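Closures, Torque and Shelf Life: Inside the Tollach Packaging Lab
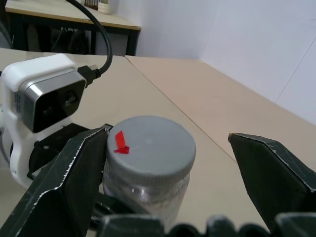

Ursina Hauser
Staff Writer, Materials and Packaging

Jan 26, 2021

The lab at Tollach tests screw caps for dry foods, mostly spices, milk powder and instant coffee. Its manager, Athumani, has run the program since the site opened and prefers to talk about liners.

"People ask about the cap. The liner does most of the sealing," he says. "The thread only supplies the force."

That force fades. A plastic cap relaxes under load, and removal torque drops soonest in the first days after capping. The lab takes its first reading at 24 hours and repeats it at 5 days. In the last series, run in December, 118 jars were capped on one line and stored at constant humidity. Of those, 78 had foam liners and the rest had pressure-sensitive ones.

The foam group held its torque better. The other group let in less moisture. Athumani does not regard the results as contradictory. "Torque tells you how hard it is to open. It is a poor measure of leakage, and we report the two separately."

He is cautious about Halusar, the supplier whose resin was used in both groups. Two batches differed in stiffness by over 2 percent, enough to shift the readings. The lab now logs the batch number with each cap.

Asked what small packers get wrong, he names the jar rim. Powder left on it after filling creates a channel under the liner, and extra tightening does not close it. "Clean the rim, then set the capper. Most of them do it the other way around."

The next series, under the project name Piltorel, will cover caps that are opened and closed daily. Results will be published with the full torque tables.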